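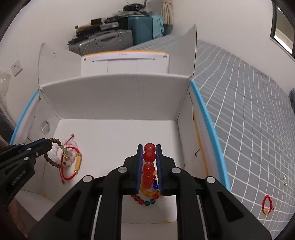 Red and amber beads, with a little blue and green.

I have been meaning to write about my grandmother's letters since August, and every time I sat down to do it I ended up reading them instead. There are 89 of them, tied up in kitchen string, and they came to me in an old cookie tin when my aunt Halldóra moved to a smaller apartment. She said I was the only one in the family with the patience for that handwriting, and I am still deciding if that was a compliment!

Most of them were written to her friend Ditte Hviid, who kept every one and sent them all back in a single parcel when they were both very old (I love that, and I also can't imagine doing it). I expected big news, I suppose, weddings and babies and so on, and there is some of that, but mostly she wrote about what she was cooking and who had been rude at the store. There are four whole pages about a coat. It was green, it had a collar she wasn't sure about, she bought it, she took it back, and then two letters later she is wearing it to a concert as if none of that had happened.

I read them at the kitchen table in the evenings, usually with tea going cold next to me, and I've been typing them up a few at a time. I have finished 36. My cousin Ingvild offered to help, but she reads ahead and then tells me what's coming, so I have given her the recipes to sort out. She has already made the almond cake twice. The first one sank in the middle and we ate it anyway with a lot of whipped cream, and the second was so good that I had it for breakfast.

What I keep noticing is how she signs off. She never says goodbye properly. She'll be halfway through a complaint about the neighbor's dog and then it's "the potatoes are boiling over, your U." and that's the end of it. Her full name was Unnur Hafstein, and I don't think she wrote it out even once in the whole tin.

I've started writing real letters again myself, to my friend Hanne, who moved away last year and is terrible at answering the phone. My handwriting has gone completely to pieces, but she wrote back, three pages, mostly about her new curtains. I need to buy more stamps before the weekend.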